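Category: Talks and Notes | Home storage

Posted Jun 20, 2023 by the Grevine reading room

Speaker notes: "One bin by the door"

(Slide 1, wait until people sit.) Good evening and thank you for coming to Skarnley. My talk is 30 minutes and after it we have time for your questions. Please stop me if I speak too quickly, I know that I do it.

I want to speak tonight of shoes. In my flat in Soriano Street we were living with 18 pairs in a hall that is 132 centimetres wide. Every morning somebody was looking for the second shoe. I tried a rack, and the rack fell over. I tried a cupboard, but the door of it could not open fully when the coat hooks were in use.

(Slide 2.) So I came to the plain plastic bin. Choose one with a thick lip on the top edge, as your fingers will thank you when you carry it. Ribs on the side walls are also good, they make the wall stiffer. The colour is your own business. I like red, my family can find it without asking me.

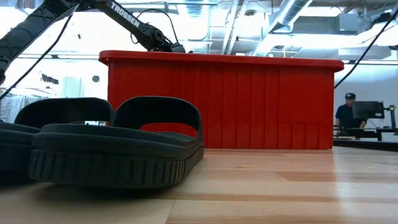
Before you put anything inside, bring the bin to a table and do the sorting there. The floor is bad for the back, and on a table you see each pair properly. Wipe the table afterwards, please. Slides and sandals are the easiest, so begin with them. Put the two together, side by side, and look at the soles. If the strap is torn, decide now and do not keep it for "later".

(Ask the room: who has a pair they did not wear since last October? Let them laugh, then continue.)

Light summer shoes can lie on top of each other. Boots should not go in the bin at all, they press everything under them. My first bin was from Firkia and it was 33 centimetres high, which was too deep for me. The small slippers went to the bottom and stayed there for the whole winter.

(Slide 3, last one.) For wet days, put a folded newspaper at the bottom and change it when it is damp. I will leave the measuring sheet on the chair near the exit, take one if you want it. Now your questions.

We use cookies to remember your settings. Accept | Manage choices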